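18th June

Repotting trial, moth orchids. The Zilaven bark mix is sold as lasting two years without breaking down. I doubt it. Of 94 pots started in October, 10 already have mush at the bottom, and those got no more water than the rest. 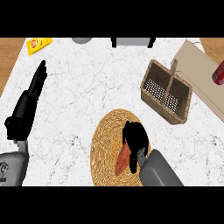

Roots in the Emard bark look about the same to me, at a lower price. Skokance sent a chart claiming faster spikes with their feed. No control group, so I'm ignoring it. Next check when the late pots finish blooming. Keep the labels on this time.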